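Review: Orivar gripper kit, two pieces
by Thaís Tavares

I bought the kit in August for the two arms in our shared workshop. The price was 245 for the pair, and mounting took me 53 minutes with the printed manual from Fendstead.

The fingers hold soft things well. With a banana over a glass plate I stay at 5 on the force scale, and for the other side we still guide the gripper by hand.
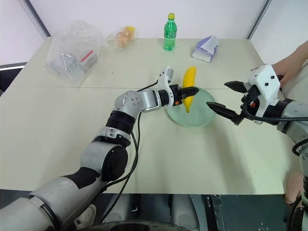 What I do not like

The cables are too long for a small table and they hang down over the front edge. I would prefer clips in the box. Also the screws of the housing are very small, and I already lost one.

I give four stars of five.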